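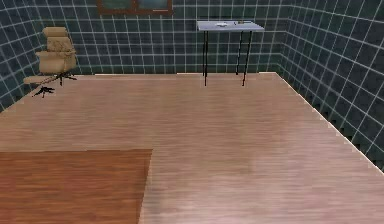

September 30, 2018

Gadero opens bookings for Te Moana holiday cottages

Holiday lettings company Gadero has opened bookings for Te Moana, a group of self-catering cottages above the shore at Clallance. The first guests will be able to stay from the spring, and dates are now on sale for the whole of the coming season.

The cottages stand on sloping ground at the western end of the village, 300 metres from the slipway by the footpath and a little further by road. Most sleep two or four people. The largest, Vimlow, sleeps eight and has its own drive and garden. All of them look towards the water, although the two lowest have a partial view in summer when the hedge is in leaf. This is stated on their booking pages.

Te Moana was run for many years as a family letting business and closed when its owners retired. Gadero took over the site last year and has spent the time since then on repairs, new heating and a change to the layout of the smaller cottages, where the kitchen and sitting room are now a single space. The work finished in August.

"People in Clallance know these cottages well and a lot of them have had relatives stay here," said Skye Rankin, lettings manager at Gadero. "We have kept the names and we have kept the gardens much as they were. Inside, the main complaint in the old guest books was the cold, so most of the money went on heating and windows."

What is included

Bed linen, towels, heating and electricity are included in the price of every stay. Each cottage has a fitted kitchen with an oven, hob, fridge freezer and dishwasher, a wood-burning stove in the sitting room and a covered place outdoors for boots and wetsuits. The first basket of logs is provided. Further logs can be bought from the store by the gate and paid for at the end of the stay.

There is wireless internet in all the cottages. Mobile reception is good at the top of the site and poor at the bottom, depending on the network, and guests who need to make calls for work are advised to ask for one of the upper cottages when they book.

A shared laundry room with two washing machines and a dryer is open from eight in the morning until nine in the evening. Next to it is a lockable shed for bicycles, with a tap and hose outside.

Vimlow

Vimlow was the original farmhouse and is the oldest building on the site. It has four bedrooms, one of them on the ground floor with a shower room beside it. The ground floor can be reached without steps from the parking area, and the doorways on that level have been widened. A portable ramp is available for the back door to the garden, which has a low threshold.

The dining table seats ten, so that guests in the neighbouring cottages can join a family party for a meal. Groups wishing to take Vimlow together with one or more of the smaller cottages should telephone the lettings office, as combined bookings cannot yet be made online.

Prices and dates

Prices start at £134 a night for a cottage sleeping two in the low season, with a minimum stay of three nights. The same cottage costs £169 a night in the school summer holidays, when stays are by the week only. Prices for Vimlow are given on request and depend on the length of stay and the number of guests.

A deposit of a quarter of the total is taken at the time of booking and the balance is due six weeks before arrival. A refundable security deposit of £200 applies to Vimlow only. Bookings can be moved to another date in the same season free of charge up to the day on which the balance falls due.

Arrival is from four in the afternoon and departure is by ten in the morning. Keys are kept in a coded box at each door, and the code is sent to guests two days before they travel. Anyone arriving after dark should note that the lane from the main road is unlit and narrow for the last half mile.

Dogs

Up to two well-behaved dogs are welcome in all but two of the cottages, at a charge of £20 per dog for each stay. They must be kept on a lead on the site and should not be left alone indoors. Dogs are allowed on the beach at Clallance throughout the winter. In summer they may use the stretch beyond the slipway only.

The area

Clallance has a shop with a post office counter, a pub serving food and a small car park beside the slipway. The shop opens every day in the summer and keeps shorter hours from the autumn. Guests can order milk, bread and a box of basic groceries to be waiting for them when they arrive, provided the order is placed at least three days ahead.

The coast path passes the bottom of the site. Heading west, it climbs to the headland and comes back inland through woodland, a round walk of two to three hours with some steep ground. The eastern section is flatter and suits younger children. Kayaks and paddleboards can be hired at the slipway in the main season, and guests bringing their own may store them in the yard behind the log store.

The nearest railway station is nine miles away. A bus meets some of the trains but does not run in the evening, and Gadero recommends that guests without a car book a taxi before they set out.

Winter stays

Three of the cottages will stay open through the winter once the season ends. Short breaks of two nights will be accepted in those months, except over Christmas and New Year. The remaining cottages will be closed for maintenance from early November until the spring.

"We would like to see how the winter goes before we open any more of them," said Skye Rankin. "The pub has told us it would be glad of the trade, and it is a good time of year for walkers, but we need to be sure that we can get the cleaning and the changeovers done properly."

Bookings can be made through the Gadero website or by telephone with the lettings office, which is open on weekdays from nine until five. Floor plans of each cottage, a map of the site and full booking conditions are available on the Te Moana pages.

Notes to editors

Gadero lets self-catering holiday properties on behalf of private owners and also manages its own sites. Te Moana is the second site that the company owns outright.

Visits for members of the press can be arranged by appointment before the first guests arrive. Requests for visits, interviews and further details should be sent to Skye Rankin at the lettings office.

Ends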